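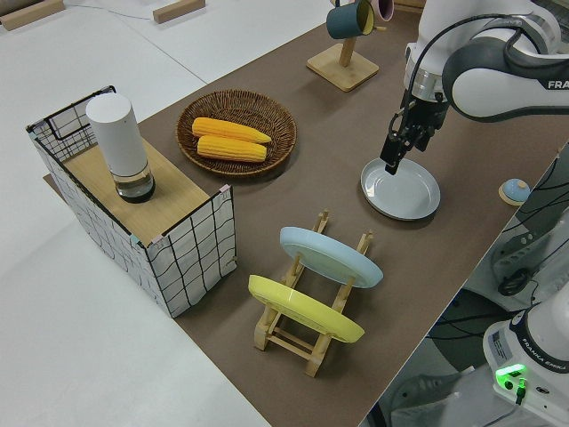
Can a machine do the washing-up yet? Zeltton, the household robotics workshop based in Grakutau, has spent the winter trying to answer that question with ordinary chores and ordinary crockery, and in February it will open its doors to show the public how far things have come. The short answer is "some of it, slowly, and better than we expected". Among the chores on the programme is racking plates, and the job looks simple enough: a light blue plate and a pastel yellow one stand upright in a wooden dish rack while a third, a pale grey one, lies flat on the mat with the gripper's two fingers just over its rim. Getting hold of that rim is the hard bit, and it has taken up more of the team's time than any other single movement.

The open days are called Grokis, after the list of chores the workshop uses to test its arms. The Grokis list has 53 jobs on it, all taken from kitchens, shop counters and stockrooms. Putting a mug on a hook is there. So are wiping a counter, folding a tea towel, facing up tins on a shelf and taking the lid off a box without spilling what is on top of it. Every job has to be done with things you could buy on a high street, and nothing may be marked or altered to help the machine.

Of those 53 jobs, the arms can now finish 12 without any help from a person. That may not sound like a lot, but at the first Grokis there were none at all, and everyone in the workshop is thrilled with it!

"I've worked on this for years and I still hold my breath when it goes for a plate," said Vaughan Tautahi, who leads the chore programme at Zeltton. "A plate lying flat gives you hardly anything to get hold of. You or I would slide a fingernail under it and never think twice. The arm has to come down at the right spot, at the right angle, and squeeze just hard enough. When it works it's a lovely thing to watch, and when it doesn't you hear a clink and have another go."

Visitors will be able to see the plate job from start to finish, along with a mug job, a vegetable job and a shop-floor job in which an arm restocks a small shelf from a crate. The vegetable job is a favourite with the team. Sweetcorn, carrots and potatoes all roll differently, and an arm that has got the hang of one can be quite lost with the next.

Each chore will be run live, with no edited film and no speeding up. A racking run lasts 60 seconds at most before the team calls time, and the result goes up on a board by the door whether it went well or badly. In the last full round of testing the arms made 174 attempts at the plate job. The complete results, including the dropped plates, will be on display for anyone who wants to read through them.

The workshop is keen for people to see the misses as well. Soft things are still a struggle. A tea towel never lies the same way twice, and folding one neatly is beyond the arms for now. Shiny cutlery is tricky too, and so is anything that has to be done while somebody else is moving about in the same kitchen. On the shop floor, boxes of one size are fine and a mixed crate is a real headache. Zeltton does not expect to have an arm clearing a family dinner table any time soon, and is happy to say so.

"People ask me if they can stop doing the dishes," said Tautahi. "I tell them to keep their rubber gloves. But I also tell them to come and look, as a couple of the jobs on that list have gone from hopeless to pretty good in a single winter, and I think that's tremendously exciting."

The shop-floor side of the programme is run with Bakos, the Grakutau homeware shop, whose staff helped write that part of the list. They picked out the jobs that eat up the quiet hours, such as straightening shelves, checking for chips and turning stock so the labels face forward. Several Bakos staff will be there during the open days to talk about which of these they would gladly hand over and which they would rather keep. Wrapping presents, by all accounts, is staying with the humans.

There will also be a suggestions table. Anyone can put forward a chore for the next Grokis list, however small or odd, and the team will try out as many as it can in the afternoon sessions. Past suggestions that made the list include pairing socks, peeling the sticker off an apple and getting the last biscuit out of a tall tin.

Grokis runs through February at the Zeltton workshop in Grakutau, every day except Monday. Doors open at 10 am and the first live run starts half an hour later. Entry is free, children are welcome with an adult, and there is no need to book. School groups should get in touch beforehand so that a morning session can be set aside for them.

Press visits and interviews with Vaughan Tautahi can be arranged through the Zeltton press desk.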